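### 3.2 Sweeping round large items

Floor edges took longest at the Trilley site. Open tile is quick - the strip along a big white unit isn't, and dust gathers there first. Of 215 sweeps logged, up to 40 were stopped early and begun again. Broom head kept low, short strokes, pan close by. Cables on the floor slow things further (see 3.4).

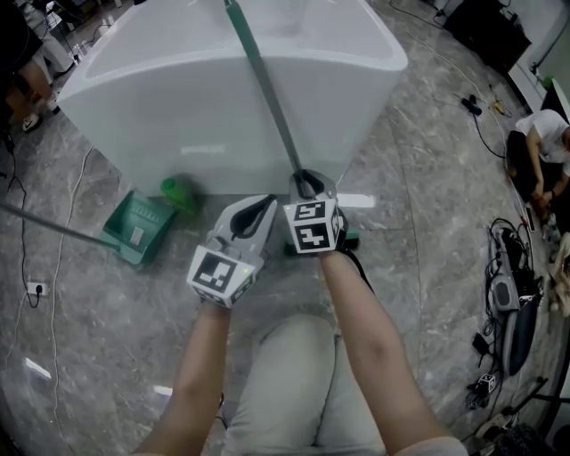
**Figure 2.** Green broom and dustpan by the white unit, marbled tile floor.

One reader of the draft objected that short strokes only push grit back under the unit, and that a long pull away from the base would be better. Fair point. We tried both at Jundum, same floor type, and teh long pull did leave less behind - but it needs clear space, wich most rooms haven't got. Timings for both are in Table 2.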